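Gallery: Table Sessions at Hutdale

Posted 24 January 2024 by Caroline Mrema

The Mabula project needs many short examples of two-armed table work before there is anything worth training. We gather them at the Hutdale bench, one operator at a time, with every episode saved along with the joint readings and a written instruction. The target for this round is 1,000 episodes. Siham Boutros plans the layouts and I check the recordings. Click any picture for the larger size.

Layouts come from a list of 53, and each one is repeated with small changes in where things sit. An operator does 30 episodes and then takes a break. Episodes with a long pause in them are kept but tagged, so they can be left out of training later.

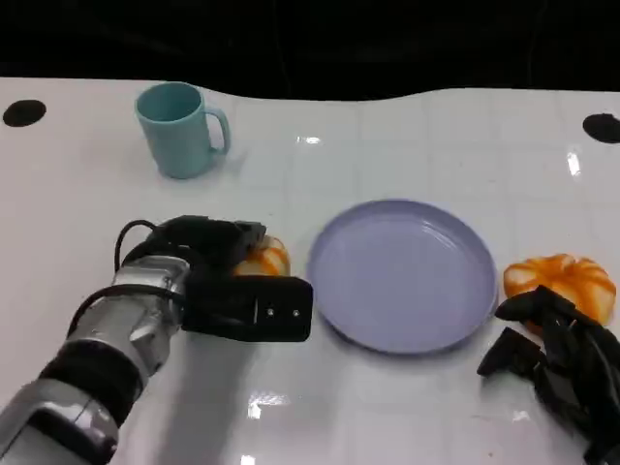

Instructions are written by Siham before the session and kept to one sentence. They name things by color and kind, the way a person at a kitchen table would. In a layout like this one, "the pumpkin" is not enough to go on, as there is one on each side of the lavender plate – so the sentence has to say left or right. The teal mug can be named by itself. Left and right are always given from the operator's side of the table.

Checking is done the next morning. I play each episode at 3 times normal speed and slow down for the grasps. An episode is rejected if the instruction and the motion don't match, or if one of the joint logs has a gap. Rejected layouts go back on the list for another day.

File names and tags follow the Jirkulex format, with one folder per operator. Resska partners can ask Siham for access to the checked set. The next gallery will cover the drawer and shelf layouts.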